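The Secret Lives of Indoor Cats
Why the animal asleep on your radiator cover is busier than she looks

07/10/2021

I was well into my forties before I lived with a cat, and I came to it the way a lot of people do, which is to say by accident. She turned up behind the bakery on Wernari Street one wet spring, thin as a coat hanger and very loud about it, and by the end of May she had a name, a vet, and my side of the bed. I had grown up with dogs. I thought I knew how an animal filled a day. A dog follows you from room to room and asks what's next, and if you sit down for too long the dog will let you know. The cat, as far as I could tell in those early weeks, did nothing at all, and she did it beautifully, for hours on end, in whatever spot the sun had picked out for her.

It took me the better part of a year to see how wrong I was. Cats are quiet about their business, and much of it gets done at hours when the rest of us are asleep or out earning the money for their dinner. They are at their liveliest around dawn and dusk, when small creatures outdoors are stirring, and an apartment on the third floor does very little to talk them out of it. (Anyone who has been woken at five by a cat galloping down a hallway after nothing whatsoever will know just what I mean!)

What they seem to want most, apart from food, is a choice of places. High places, low places, a place with a view of the door, a place with no view at all where a cat can be left alone with her thoughts.

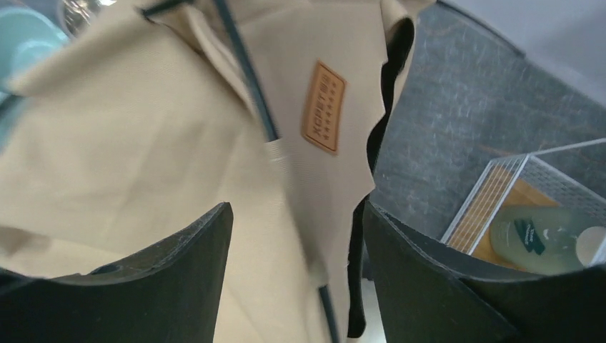

I started paying attention to this when I moved to Kadberg, to an old brick building with deep windowsills and a landlord who is very easygoing about pets. For the first 8 days she lived under the dresser. I put her bowl there and her blanket there, and I lay on the floor in the evenings and read aloud from the newspaper, feeling foolish. Then one morning she was on the kitchen sill, looking down at the street as if she had been paying the rent on it. From then on she took the apartment a room at a time. The hall closet came last, and she has never liked it.

What I hadn't understood is that a cat maps a home by smell as much as by sight. When she rubs her cheek along a chair leg she is leaving a little note to herself that says all is well here. Wash everything in the house on the same weekend, as I did that first fall in a fit of ambition, and you have thrown out every note she ever wrote. She sulked until the following week. These days I do the blankets in turns and leave at least one of them good and furry, and if visitors want to brush off their pants when they get up, the lint roller hangs by the door.

Then there is the matter of hiding, which we humans tend to take personally. A cat who goes under the bed when the doorbell rings isn't necessarily an unhappy cat. She has a plan, and the plan is working. The trouble comes when there is nowhere to go, or when well-meaning people keep reaching in to bring her out and introduce her around. I've been guilty of it myself. I wanted so badly for my friends to like her. Now I tell people to sit down and talk to me, and sooner or later a nose comes around the corner of the couch to find out what all the talking is about.

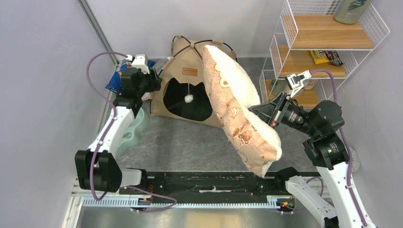
Play was the other thing I got wrong. I would buy a toy, shake it in her face, watch her walk off, and conclude that she wasn't the playful sort. But think of what a mouse does. A mouse does not run at a cat. It slips along a wall, stops, goes behind something, and stays there long enough to be maddening. Once I learned to drag a bit of string slowly around the leg of the table and let it disappear, I had a different animal on my hands, all haunches and enormous eyes. We play before supper now, and then she eats, washes, and sleeps, in that order, just as she would if she had caught the thing herself.

Food can be part of the fun, too. I was skeptical about this, having always believed that dinner belongs in a dish, but a few pieces of kibble tucked into an old egg carton will keep her occupied right through a phone call with my sister, and those are long calls. On rainy days I hide a little here and there along the bookshelf. She has become very well acquainted with the poetry.

I used to feel sorry for her, shut inside with the whole of Kadberg going by below. I feel it less now. She has the pigeons across the way and the radiator pipes that knock at six. She has the bakery van, the neighbor's boots on the stairs, and a moth now and then if the season is kind. Last night she sat on the sill until long after the streetlights came on, her ears turning toward sounds I couldn't hear, and when I got up for a glass of water some time after midnight she was still there, watching the corner by the mailbox.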